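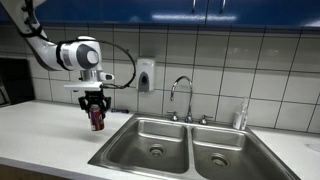 **Figure 3.** White robotic arm with a parallel gripper closed around a red soda can, next to a double-basin sink.

### 4.2 Player retention after the Soridham expansion

The second part of the study considers whether paid add-ons bring lapsed players back to a life simulation game. Play records were gathered from 200 households that owned the base edition of Ollden, 72 of which bought the Soridham expansion in its first month on sale. All households had stopped playing before June.

Households that bought the expansion played more often than those that did not, and the difference was greatest in the first 14 days. After that period the two groups drew closer together. Most returning players opened an old save file and spent their time on building and furnishing — the new town itself was visited less than its designers had planned for.

Okafor and Bouchard reported a similar pattern in their earlier survey of 1,000 players of Dreriritz, although their figures relied on memory and ours on play records. The two measures should be compared with care. Players tend to recall long sessions well and short ones poorly, and short sessions were common in our records.

Price was not examined. The expansion was sold at a single price throughout the study, and free updates to the base edition were issued to both groups at the same time. The effect of those updates is treated separately in Section 4.3.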